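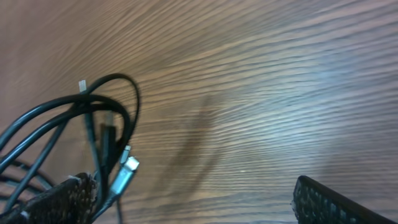

Comparing Finger Pads on a Two-Arm Bench: Picking Up Loose Cable

By Danang Liew
April 14, 2018

Cable is a good test for a gripper because it rolls, springs back and hides behind itself. Foam blocks will tell you if your arm moves to the right place. They won't tell you much about the fingers. This page covers the test we use at Okdale to compare two sets of finger pads, with the same arms and the same controller settings for both.

You should already have both arms homed and the wrist cameras calibrated. If you don't, do that first and come back.

What you need

Two small arms on a shared base rail, each with a wrist camera
Two sets of finger pads (we used Mandagi and Prodetti)
A bundle of black cables with mixed connectors on the ends
A table with a visible grain or pattern
A lamp you can move
A notebook or spreadsheet

Step 1: Set the bundle

Drop the cables on the table from hand height and leave them the way they land. Don't tidy them. Make sure at least one connector is clear of the pile. A mix of plug sizes is better than one kind, because a pad that holds a wide plug well may let a thin strand slide straight out.

Step 2: Check the wrist view

Open the wrist camera feed and lower the gripper until both fingertips show at the bottom of the picture. The connector you want should sit between the fingertips, or close enough that a small sideways move will put it there.

Look at the table as well as the cables. Glare washes out the grain and makes exposure jump when the arm moves. Shadows from the gripper are a bigger problem with black cable, and our Flokside detector marked the shadow as cable more often than I'd like. Move the lamp until the shadow falls away from the bundle. If you can't get rid of it, write down where it was.

Step 3: Bring the arms in

Move the two wrists toward each other over the table at low speed. Keep one hand near the stop button. Watch the cables on the arms themselves, as they can catch on a bracket when the wrist turns. Leave enough slack for the full turn and clip the rest along the link. 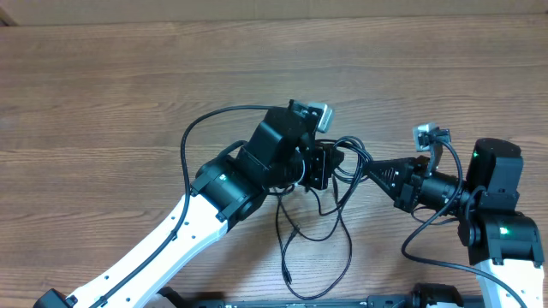 The two wrists close together above the table, with loops of cable hanging between them.

Stop and look from the side before you close anything. Strands that are wrapped over a fingertip will spoil the run. Open up, back off and start over if you find one.

Step 4: Run the picks

Do 21 picks with the first set of pads. For each one:

Close on the target at the lowest force setting.
Lift 10 cm and hold.
Turn the wrist a quarter turn and back.
Lower and release.

Write down one of four results: held, slipped on lift, slipped on turn, or missed. Add a second column for whether the connector or the bare cable was gripped. We left that column out the first time and had to repeat the whole set.

Drop the bundle again between picks. Then change the pads and do the same number with the second set. Check the finger zero position after the swap. The two brands we tried are not the same thickness, and closing force will be off if you skip this.

Step 5: Compare

Look at the connector picks and the cable picks as separate groups. In our runs the Prodetti pads did better on bare cable and worse on metal housings. The Mandagi pads were more even. Neither was good at picking one strand out of a pile, and both sometimes lifted the neighbors too.

Merja Ikonen repeated the test in her own lab with a stiffer cable and saw a smaller gap between the two, so use the cable you plan to work with.

Notes

Wipe the pads every few picks. Dust collects in textured pads and changes the grip.

If the wrist motor gets hot, let it rest. Ours were set to stop at 41 degrees C, a cautious limit you can raise if your maker allows it.

Save the camera feed from the misses, even if you don't keep the rest.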